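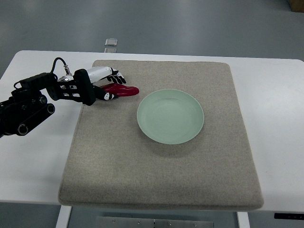 Body image survey for the girls' after-school program - which scale?

gmarino
Posted 3/24/08
We run a fitness and self-esteem program at Gillitz Middle School, grades 6 to 8. The funder wants pre and post numbers. I have the Lambrakis short form (20 items) and the Restano checklist. Any preference? Sessions run 5 weeks.
Giorgia Marino

lillach_pe
Restano. The Lambrakis reading level is too high for sixth grade. We lost a lot of forms to skipped items.

yvillasenor
Disagree. Restano asks girls to rate individual body parts, and I would not hand that to an 11-year-old. Lambrakis sticks to what the body can do. Read the items aloud and the skipping mostly stops.

lillach_pe
Reading aloud changes the administration. You can't compare to the published norms after that.

yvillasenor
She doesn't need norms. She needs pre/post on the same girls, same method both times.

gmarino
Correct, no comparison group. Is 5 weeks long enough to see a change?

yvillasenor
Probably not on the total score. Report the activity subscale separately - 4 items - and do a follow-up in August if you can still reach the families.
Yesenia V.

lillach_pe
Four items is thin for a subscale. I'd at least report attendance with it.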